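Riltstead (novel)
By Philomena Ofori
04/07/2019
Reading time: 3 min

Riltstead is a historical novel by Radka Mujić, written as a variation on Jane Austen's Persuasion. It takes its title from the estate in Somerset where most of the second half is set. The text runs to 118 chapters, many of them under two pages long, and is told in the third person, with letters placed between the chapters. It was first posted in installments on the reading site Dasura and later issued in one volume by the Claltudex press.

Premise

The novel departs from its source before the source begins. In Austen's book, Anne Elliot is persuaded by Lady Russell to end her engagement to Frederick Wentworth. In Riltstead, Lady Russell is away in Bath with a fever when the proposal is made, and her letter of advice reaches Kellynch after Anne has already given her answer a second time. The engagement stands, but Sir Walter withholds his consent and Wentworth goes to sea without a wedding date.

Plot

Part one covers the first two years of the engagement. Anne is sent to Riltstead as companion to Mrs. Harcombe, a widowed cousin of her mother. Wentworth's letters stop after his ship is moved to another station. The reader learns early that they are being held at Kellynch by Elizabeth Elliot, who does not open them. Anne does not learn this until the end of part one.

Part two begins with the arrival of Captain Benwick, who brings a report that Wentworth has been taken prisoner. Mrs. Harcombe's nephew, Edmund Sale, makes Anne an offer and is refused. The Musgroves appear in a reduced role. Louisa's fall at Lyme is left out and replaced by a carriage accident on the Riltstead road, in which Sir Walter breaks his wrist and is obliged to dictate his letters to Anne. The withheld letters are returned in this section, and the closing chapters follow Wentworth's release and the settlement of the estate.

Style and sources

Mujić keeps close to the sentence patterns of the source in dialogue but uses a plainer narration. Short passages from Persuasion are reused, in most cases given to a different speaker. The best-known of these, Wentworth's letter, is split in two – the first half is written before his capture and the second after his release. The household accounts quoted in part two were drawn up by the author and are not based on a surviving record. 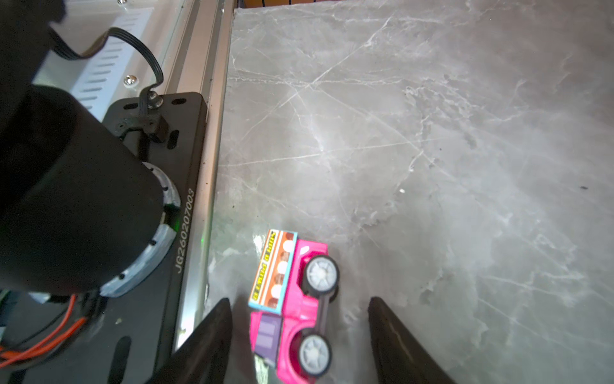 Publication history

The Dasura version was posted over 14 months and ended without the final letter. The Claltudex edition restored it, cut one subplot concerning Mrs. Clay, and corrected the ranks of several naval officers. The first printing was 1,405 copies. A second printing of 1,531 copies followed in July, with a map of the estate on the endpapers. The text was set in Wegener, a typeface also used for the chapter headings.

Reception

Readers of the serial praised the treatment of Lady Russell, who is given four chapters from her own point of view. Objections centered on the pace of part one and on Edmund Sale, whose motives are not explained until late in the book. Some also felt that Elizabeth Elliot was let off lightly – she makes no apology, and Anne does not ask for one.

Related articles
Epistolary variations
Persuasion: sequels and retellings
Lady Russell in later fiction
Serial publication on Dasura
Naval ranks in Regency novels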